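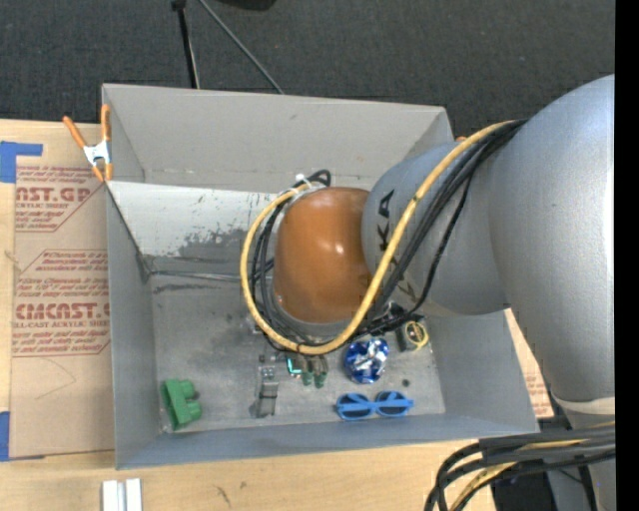
Two years ago the arm could not find its own base, Tzu-hsuan Chang told the open evening at the Lindthorpe shared workshop in March, and now it will sort through a bin of odds and ends until someone tells it to stop. Members laughed, but most of them remember the first version.

The build is called Sastorar, and it belongs to the workshop as a whole. The arm was bought second-hand from a factory which was closing its packing line. Members have written the control program themselves, in two parts. Alum moves the arm and Pan decides what to pick up next.

At present the group is working on picking from a gray bin on the wooden bench. The things inside are chosen to be awkward: a green toy-like block, sunglasses with a blue frame, a crumpled ball of shiny blue and silver material. Shiny objects are still the hardest for Pan, and the ball is missed more often than everything else together.

Cables are the other worry. The yellow one and the black bundle run outside the arm, held with a cable tie, and the members would like a proper sleeve for them before summer. A sleeve of the right length costs $200. The workshop has $100 put aside from the last repair day – the rest should come from the sale of old hand tools next month.

The next goal is that Sastorar makes 10 picks in a row without help. When this is reached, the group wants to try it on the workshop's drawer of mixed screws and fittings, which has not been sorted in many years.

Build nights start at 7 p.m. and new people are welcome, also those who have never programmed. Please bring closed shoes, and your own mug if you want tea.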